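Notebook, September. Dye fastness, reactive yellow-green on cotton, continued from previous page.

Bath 4 repeated with the Heitmann fixative in place of the house stock. Liquor ratio unchanged. Salt added in two portions, soda ash last. Temperature held on the small circulator, which still overshoots on the first climb and then settles. Water is from the Birnska line again; the softener cartridge was changed before the run, so hardness should no longer be a variable between this and the previous set. Check strip before starting anyway, result on the inside cover.

Weighed the salt on the 700 g balance. The larger one drifts when the extractor is on. Do not use it for anything that goes into the recipe sheet until it has been looked at.

Rinse sequence: cold, cold, warm, soap at the boil for 15 minutes, warm, cold. Earlier sets had the soaping cut short, and I no longer trust their wash ratings. Struck them from the summary table but left the raw pages in.
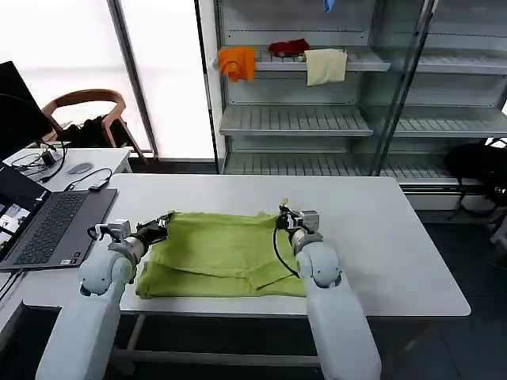 Lime-green cloth on the white table.

Rub test, dry: no transfer worth recording on either face. Rub test, wet: slight stain on the white rubbing cloth, better than bath 3, not as good as the Orkeck reference swatch. The reference was dyed on a heavier cloth, so the comparison is loose. Need a reference on our own base cloth before this goes into any report.

Wash test against multifiber strip. Staining on the cotton band only, faint. Nylon and wool bands clean by eye under the daylight tube. Graded at the bench and again after lunch with the gray scale turned face down between readings. Same grade both times.

Shade. Bath 4 is a little yellower than bath 3. Two candidates: the fixative, or the lower pH at the end of the soaping. Cannot separate them from this run. The pH meter was calibrated in the morning and not rechecked at the end, which was a mistake. Add end-of-run check to the sheet. 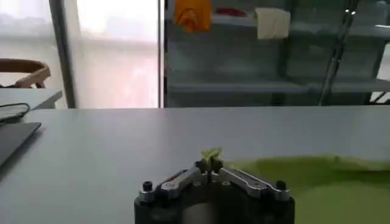

Skoduvby bench wrote back that they would put the yellowing down to the fixative before touching the pH, having had the same shift on a pale green when they went over the recommended dose, and that it came back by half after a second warm rinse. They also asked whether the soda ash was fresh.

It was not fresh. Tub opened in spring, lid does not seal. New tub ordered. Will run the next bath as is, so that only the dose changes, and swap the ash in the one after.

Plan for next two baths:
Bath 5: fixative at half dose, all else as bath 4, old ash.
Bath 6: half dose, new ash, pH logged at start and end of soaping.

Light fastness pieces went into the cabinet at 9:40. Half of each covered with card. First look at 100 hours. Blue wool strip mounted next to them, this time from the new pack. The old pack had been kept on the windowsill and should be thrown out.

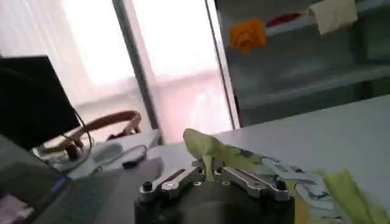
Light-green fabric and the blue and teal print.

Loose ends. Label pen bleeds in the soap stage, go back to stitched tags. Drain filter under sink 2 cleared of lint. Rubbing cloths down to the last pack. Recipe sheet for bath 4 copied to the shared folder, shade note still to be added.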